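Cardboard down first: a chat with Teodora Živković

I'd been trying to pin Teodora Živković down for weeks. She runs the workroom at Lumthorpe, up the stairs behind the old tile shop, and if you've ever had anything mended or packed up there you'll know she doesn't sit still for long. In the end she gave me a Thursday teatime, made me move a bag of rags off the good chair and told me to ask away.

I started with the floor, as it's the first thing everyone mentions. It's cardboard! Big flattened boxes, one sheet after another, and you find yourself walking on it rather carefully at first.

"People think it's because we're messy," she said, laughing. "Well, we are messy. But I spent three years scrubbing glue off a painted floor in my last place, and I'm never doing that again. Cardboard goes down, you work on it, and when it's had enough you roll it up and out it goes."

She gets it from Pak-hei Chien at Osagie, the furniture people down the road, who keeps back the flat sheets from wardrobes and bed frames. (Mattress boxes are no good, apparently. Too floppy.) She'll have a fresh lot in every September when the workroom gets busy, and she patches the rest of the year with whatever turns up.

"The trick is not to be precious. Lay one at an angle, lay another next to it, who cares? If it slides, put another bit down. Ailbhe wanted it all squared up when she started. She gave up by the second week."

Ailbhe Keane, who was cutting foam in the corner, shouted that it was the first week.
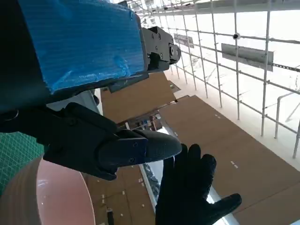
Gloves on and cardboard down in the workroom.

I asked about the white tape, and got a proper answer. Teodora likes a bit of tape on the sheet whenever something has to go back in the same spot, and she won't have pencil, which she says vanishes the minute you need it. She buys a white one called Tindlow and swears by it, having tried a cheaper one that left a sticky mess on everything, her shoes included.

And the gloves? She wears 54 pairs a year, she reckons, and she only knows that as she had to work it out for an order form. Black ones, always.

"I had pale ones once and they looked filthy by ten in the morning. These don't show a thing. My mother would be horrified."

We got on to sweeping, which I hadn't planned, but she has Views. Little white bits get everywhere, she told me, scraps and crumbs of this and that, and she won't have anyone chasing them round the room all day. There's one sweep at lunch and one at five, and the broom lives by the door. Radka Spahić once swept between every single job and Teodora hid the broom from her for a fortnight.

"She's forgiven me. I think."

Before I left I asked what she'd change if somebody handed her some money. I was expecting a new floor, to be fair. She wanted a second kettle, and a better lamp over by the stairs, and then she went off to answer the phone and came back having forgotten the question. So we had another cup of tea, and she showed me how to fold a wardrobe box flat without losing the skin off your knuckles. I've done two at home since and I'm getting quicker.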